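Farnamley sign ordinance: what the second reading changed

gurnitz_north
The council passed the revised sign ordinance 5 to 2. The setback stays at 3 feet for freestanding signs. The size threshold for a full permit review moved from 32 square feet to 400 square inches, and that is a large drop. Most A-frames will now need a permit.

plat_and_parcel
Check section 4 again. The 400 figure applies to window signs only. Sidewalk signs are handled under the right-of-way chapter, which wasn't amended.

gurnitz_north
Section 4 says "any temporary sign visible from a public street." A sidewalk sign is visible from a public street. The right-of-way chapter controls placement. It says nothing on review.

Bouchard Hardware
We asked at the permit counter in August and were told existing signs are grandfathered until they're replaced or moved. No one could say if bringing an A-frame in at night counts as moving it.

plat_and_parcel
It shouldn't. "Relocated" is defined in the general code as a change of approved location. Same spot each morning, same location.

zelside_renter
An A-frame that never had a permit has no approved location. So the definition doesn't help Bouchard at all.

gurnitz_north
Agreed. The staff report skipped this. Zelside has the same language and had to issue a written interpretation later.

plat_and_parcel
Then ask for an interpretation here. I still read section 4 as windows only, given the heading.

gurnitz_north
Headings aren't operative. Section 1 says so.

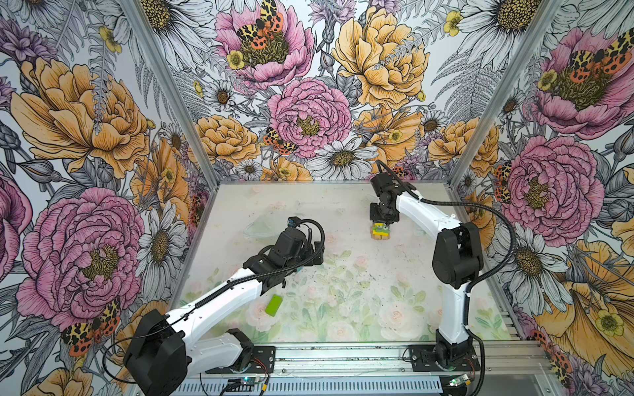 zelside_renter
The Zelside interpretation treated portable signs as new signs, with up to 3 months to file. If Farnamley copies it, the grandfather clause covers wall and pole signs and little else.

Bouchard Hardware
Is there a fee during that window?

zelside_renter
Not in Zelside. The fee started after the window closed.

Comments

curbcut: The agenda packet still has the first-reading draft attached. Use the signed copy from the clerk's page.

oldmill5: Would have voted no on the threshold alone.

gurnitz_north: Signed copy matches what I quoted.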